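From: Forough Zarei
To: Plukmont build list
Subject: Re: Hand-held grippers, second pair – jaws and shelf task

Hi all,

Thanks for the nudge, Bijan, I'd been meaning to write this up and kept fiddling instead. I'll put your message in bits and answer underneath, as I've got answers to most of it and only shrugs for the rest.

Bijan Jafarzadeh wrote:
> Did you get the second pair of hand grippers finished? Last I heard the
> left one was sticking when you squeezed it fast. Also, are you still doing
> the blocks, or have you moved on to something with more of a point to it?
> I've got the old Danent arm sitting on my bench doing nothing and I'd like
> to know what I'm printing before I start.

Yes, they're finished, in the sense that they go together and come apart again and I can use them for a whole evening. The sticking was my own fault. I'd printed the slider with the grain running the wrong way and it was catching on every layer. Turned it on its side, gave it a rub with fine wet and dry, and it's been lovely since. Both tops now take the same triangular plate, so whatever I bolt on next will fit either hand (I was so tired of having a left plate and a right plate and always picking up the wrong one!).

Blocks are done with. I got bored of them long before the software did. What I'm on now is kitchen things and a little wire basket with shelves, which is the sort of job I'd really like the arm to do in the end – put stuff on, take stuff off, don't knock the rest over.

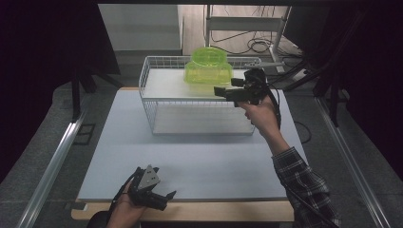
Filed under: Tasks / Tabletop / Shelf and containers

So that's the set-up, more or less. The container goes on the top shelf of the basket, and then there's the lower shelf, which I've been saving because it's much harder. You have to come in from the open front with your wrist nearly flat, and with the grippers as long as they are my elbow ends up somewhere silly. Arash tried it when he came over in March and gave up after 2 goes, muttering.

I did 70 runs with the container on the top shelf and threw away 16 of them. Most of the bad ones were me bumping the basket, and a few were the cable getting wrapped round my wrist. I've since clipped the cable so it runs down past the hand and along the sleeve, and that's been a big help. If you're copying the handles, please leave yourself more slack than you think you need. I cut mine to a sensible length and regretted it within the hour.

Bijan Jafarzadeh wrote:
> What did you settle on for the jaws? Arash says yours are too fat and
> Setareh says they're too pointy so I assume they're about right.

Ha, they're both correct. They're wedge shaped with a flat face at the front, and I left the holes in the top so I can try different pads without printing the whole finger again. Setareh's complaint is that the bottom corner is sharp, and she's got a point (sorry). If you come down a bit tilted, that corner touches first and scrapes along whatever you're picking from. On the shelf panel you can hear it.

Opening width was the other thing. My first pair opened just wide enough for a mug and I thought that was plenty, then I tried a food box and had to grab it by the rim every time. The new ones open a good deal further. I check them before each batch by opening both fingers wide over something plain and pale, so I can see in the wrist camera whether they match.
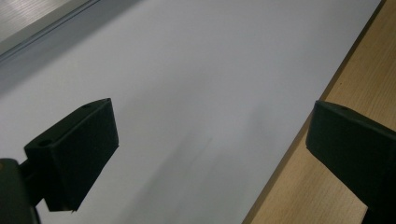

Page last modified: March, 21:40

The thing I look for is whether the two fingers sit at the same angle. If one lags behind the other, the object gets shoved sideways just as you close, and when you play it back to the arm it learns the shove as well. I lost a whole evening's worth to that. The cure was a dab of grease on the rack and doing up the grub screw properly, so not my finest hour.

I've stopped using the shiny pads, by the way. Bare printed plastic is fine for anything with a bit of texture. For smooth things I'm going to try the Katent rubber strip Aoi told us about, cut thin and stuck on with contact glue. I've got 13 strips of it here, which is far more than I'll ever use, so shout if you'd like one in the post.

Bijan Jafarzadeh wrote:
> And is it worth doing two hands at all? My arm is one arm. I can't see
> myself building another before the summer.

I'd still build both handles, I think. You can record one-handed with either of them, and once you've got the print settings right the second takes no thinking at all. And there are jobs where one hand is miserable. Lids, for a start! A round lid lying flat on the table is the most annoying object I own. There's next to nothing for the jaws to get under, and if you press down on one side it just slides off. With two you can come at it from both sides, squeeze gently and lift it level.
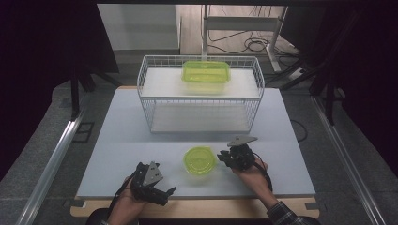
Aoi Kikuchi: I'd go slower on the lids than you did on the containers, at least for the first batch. Mine came out all over the place when I rushed, and the arm picked up a sort of nervous jab at the edge that I never managed to train out of it. Try closing both jaws until they only just touch, wait a beat, then lift. It feels daft while you're doing it but the playback is so much cleaner. Yes please to a strip of the rubber, if there's one going.

Pasting Aoi's note in there as it only came to me and it ought to be on the list. I've taken the advice and slowed right down, and I'll do a proper batch of lids that way before I change anything else. Strip's in an envelope already, Aoi.

Things still to do at my end:

– round off that bottom corner on the fingers (Setareh, you win)
– shorten the handle a touch so the lower shelf is possible without being a contortionist
– label the spare plates
– find out why the Kermani board drops its connection when I plug in the second hand first. Plugging in the right one and then the left works every time and I have no idea why

Bijan, the files for the handles are in the shared folder under "grips new". Please don't use "grips new new", that's the one with the slider the wrong way round and I keep forgetting to delete it. Print the fingers solid if you can spare the plastic. And bring the Danent arm along next time you're over this way, I'd love to see whether the mounting holes line up with my plate or whether we need an adaptor.

Forough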